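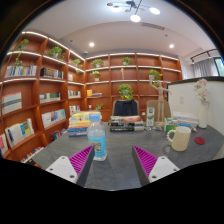 Cold brew in a jar, quick version

Coarse grind. 3 big scoops to a jar of water. Stir, lid on, fridge. Leave it overnight, up to 27 hours if you forget — been there, still drank it.
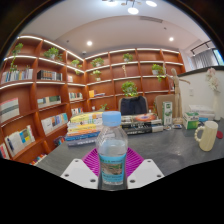
Strain twice. Paper filter the second time, its slow but less sludge. Aranka Szabó uses an old tea towel, fine too, just rinse out the soap frist.

Cut with water or milk. Start half and half — then adjust. Keeps till Wednesday if you make it on the weekend.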